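Re: [edton-kitchen] Pans for the Lultton weekend

> The Urnier pans are fine for another year. A bit of rim wear is normal, and a full new set is $195 we don't have to spend. Someone told me you can just re-season them.

I'm not convinced. You re-season cast iron. I've never seen it do a thing for a nonstick coating, and I'd like to know who has tried it.

"A bit of rim wear" also seems generous to me. This is the saucepan on the orange tray:

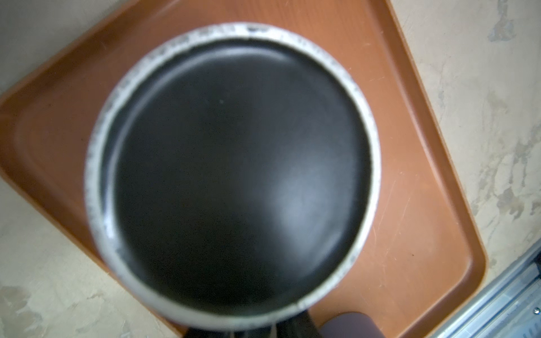 — Edwards

The base looks decent, I'll give you that. Dark all over apart from one pale speck, which could be dust. The rim is another matter. It's flecked most of the way along the left side, and there's a cluster of chips opposite the handle where the coating seems to have gone. I can't tell from a picture whether it's still flaking, and neither can you.

As for the $195, that's the price for 5 pans. Do we need 5? I'd replace this one, keep whatever passes a proper look in daylight, and ask again in January.

Until then I'd rather not make the rice in it.

> Also, can we settle the tray question?

What tray question?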